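Drying Laundry Indoors at Whiteley House: Energy Use and Damp
Student project report
Phúc Âu
Submitted 11th March

Background

Whiteley House is a student residence on the Encombe campus. It has one laundry room in the basement, with washers and coin-operated dryers. Many residents wash their clothes there and then carry them back upstairs to dry on racks in their bedrooms. The building office has had complaints about damp walls and a musty smell on the lower floors, and it asked our course whether a student could look into it.

I chose this project because I lived in the building last year and dried my own clothes on a rack. The question I set was how much the way people dry their laundry affects the moisture in a room, and whether the cost of the dryers is the main reason people avoid them.

Method

I used two methods. The first was a short survey, left in mailboxes in October and collected from a box by the front door. I sent out 244 forms. The questions covered how people dry their clothes, where they put the rack, whether they open a window, and why they do or do not use the dryers.

The second was a set of humidity readings. I placed a Grekine sensor in 18 bedrooms, on the desk or the closest shelf to it, away from the window. Each resident kept a paper log of when they hung up wet clothes and when they took them down. I told them to carry on as normal and not to change anything for the project. After removing readings where the sensor had lost power or been moved, I had 826 hourly readings, and 759 of those could be matched to an entry in a log. The rest came from hours when the resident was away and had not filled anything in. I left them out of the comparison.

I did not weigh the laundry. I had planned to, but it would have meant asking people to bring a scale up and down the stairs, and two residents said they would drop out if I did.

Results

Humidity was higher in the hours after wet clothes were hung up in nearly every room. The rise was fastest in the first few hours and then leveled off. In rooms where the window was open even a little, it came back down before the clothes were dry. In rooms with the window shut it often stayed high until the next morning.

The position of the rack mattered more than I expected. Racks pushed against an outside wall went with the worst readings and also with the marks on the paint that residents had complained about. Racks in the middle of the floor did better, but the rooms are small and people said they could not get to the bed.

Cost was not the most common reason for avoiding the dryers. More people wrote that the dryers were too hot and had shrunk or faded something. Others did not want to wait in the basement or come back to find their things taken out and left on top of the machine.

Dark clothes came up often in the comments. Residents who own a lot of black clothing said they keep it out of the dryer even when they use it for everything else, so it ends up on the rack or over the back of a chair.

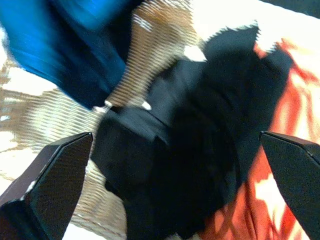

Thick items took the longest to dry in the logs. Sweatshirts and jeans were still on the rack a day after the T-shirts had come down, and anything left folded over on itself stayed damp at the fold. Several people wrote that they turned things over once in the evening, which seemed to shorten the time, although the logs are not detailed enough to show by how much.

Problems with the data

The rooms were not picked at random. Residents volunteered, and people with damp rooms were probably keener to take part. The weather also changed during the readings, and I only had one outdoor sensor, which was on the Wurville side of the campus where it is more sheltered. Some logs were clearly filled in from memory.

Recommendations

The building office should mark one dryer as low heat only and put up a sign saying so. The storage room next to the laundry has a working fan and could hold several racks if the old furniture was cleared out. New residents should get a note asking them to keep racks off outside walls and to leave the window open a crack while clothes are drying.

If another student takes this on, I would suggest starting the readings earlier in the fall, before the heating comes on, and using a second outdoor sensor. The survey form and the blank log sheet are in the appendix.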